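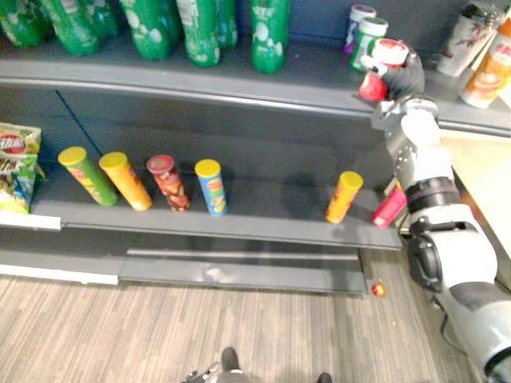

Prindwood Shop Words

A word list of what people in and near Prindwood call the things they buy: bread rolls, fizzy drinks, crisps, sweets, the end of the loaf, the bag you carry it all home in. Version 2 has 878 entries, and I am thrilled with how it has grown (the first version was basically me, my aunt and the bus queue).

If you like dialect, old adverts, or arguing over whether a teacake has fruit in it, please help yourself. It's all plain text and opens in anything.

What's in the folder

words.csv - the main list, one row per word and meaning
sayings.csv - whole phrases, such as "a quarter of mixed" or "put it in the book"
spellings.txt - odd spellings and which entry they belong to
notes/ - longer notes on words that wouldn't fit in a box
check.py - looks for empty cells and repeated rows

Columns in words.csv

word: spelled the way the speaker spelled it, where they wrote it down. Otherwise my best go.
meaning: in everyday English, as short as I could make it.
group: bread, drink, sweet, tin, household, money or other.
area: town, hill villages, riverside or unknown. I don't go any finer than that, as some of the villages are so small you could work out who was talking.
age_band: under 30, 30 and over, or blank.
still_said: yes, no or unsure. This is what the speaker told us about their own speech, so "no" means that person has stopped saying it. Their neighbour may be shouting it over the fence as you read.
source: talk, letter, list or print.

A row, so you can see the shape:

ket, sweets or anything sugary, sweet, hill villages, 30 and over, yes, talk

How the words were gathered

Mostly by chatting! Oliwia Kwiatkowski and I sat down with people at the library and over the tea urn at the Rurora dance hall, and asked them to talk us through a shopping trip, first as a child and then last week. We never read words out to them, because once you've said "barm" to someone they can't un-hear it. Other words came by post after a piece in the parish newsletter, and a lovely batch was copied from the old order books of Sobczak, the grocer's on Mill Street, where "lux. bisc." and "brkn bisc." turn up on nearly every page.

Bread is far and away the biggest group. Drinks come next, and they are my favourite, because "pop", "mineral" and "juice" can all mean the same bottle depending on which side of the river you grew up on.
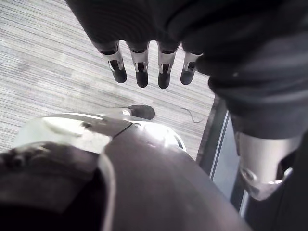

Lilian Nzioka wrote in to say that version 1 had "mineral" down as something only older people say, when her whole netball team uses it, and that we ought to ask more people under 30 before putting an age on anything. She was quite right. The age_band column now describes the speaker and nothing else, and her team gave us 17 new rows into the bargain. Thank you, all of you!

Known gaps

The riverside is thin. We only managed a few visits before the weather turned.
Words for tinned food lean heavily on the Sobczak order books, and those were written by shop staff. Customers may well have said something different at the counter.
Words from other languages spoken at home are welcome and there are some in the list already, Polish and Gujarati mainly, but the spellings haven't all been checked by a second reader.
The money group mixes words for coins with words for owing. I'd like to split it.
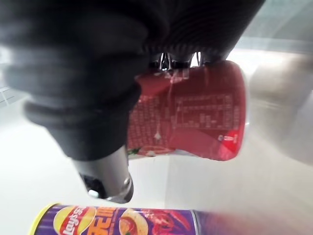
Packet words need a warning of their own. People often use a brand name for any packet of that kind, and it's hard to tell from a letter whether the writer meant the brand or the biscuit. Where it was clear that any old packet would do, the word went in with a small b. Where it wasn't, I left it out and put a line in notes/brands.txt.

Changes in version 2

Added sayings.csv.
Split "tea" into the drink and the meal.
Merged "scuffler" and "scufler". Both spellings are kept in spellings.txt.
Fixed the commas inside meanings that were breaking the list in Jutus, the reader most of our school groups use. Valentin Marti found these, then sent the fix as well.

Using it

Schools, quizzes, tea towels, theses: all fine. Please name Prindwood Shop Words somewhere, and keep the source column if you pass the list on.

Sending in a word

Give us the word, what it means, and where you heard it. A sentence with the word in it is a real treat. Anju Joshi reads the post, and new rows go in every August.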